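Textiles 22: Caring for Cloth
Handout, Week 4 - Wrinkles!

Why does cotton crease so easily? Water and heat loosen the bonds between its fibers, and as the cloth dries they lock again in whatever shape it has. I love this part of the course - so much of laundry day comes down to it. 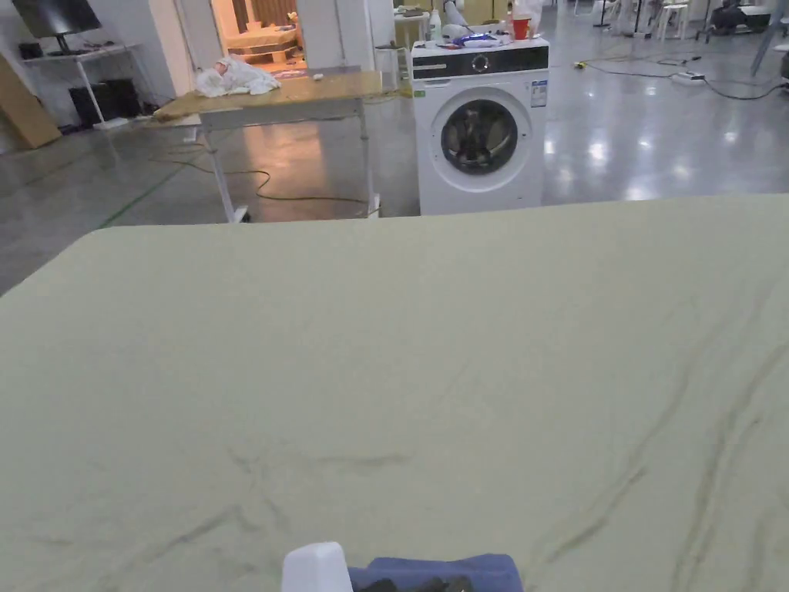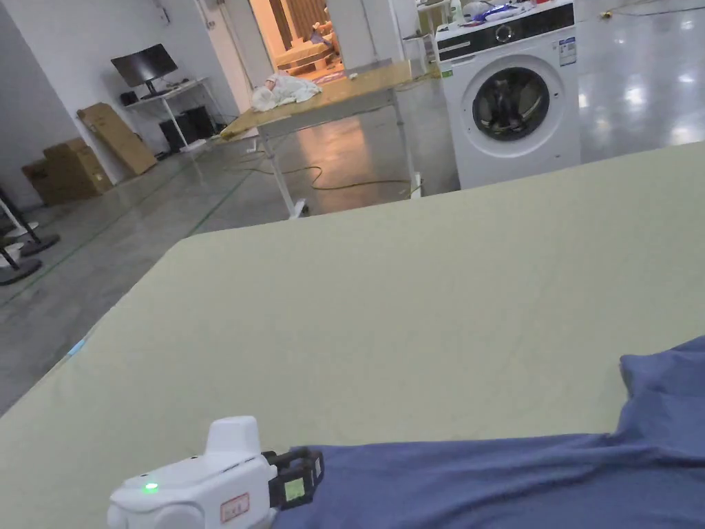 Green fabric with faint creases, in both.

A student in the Plunville section asked whether wool does the same. It does, but wool is springy and many creases drop out overnight on a hanger - try it!

For next time: read Keskinen, pages 22 to 46, and bring a cotton scrap.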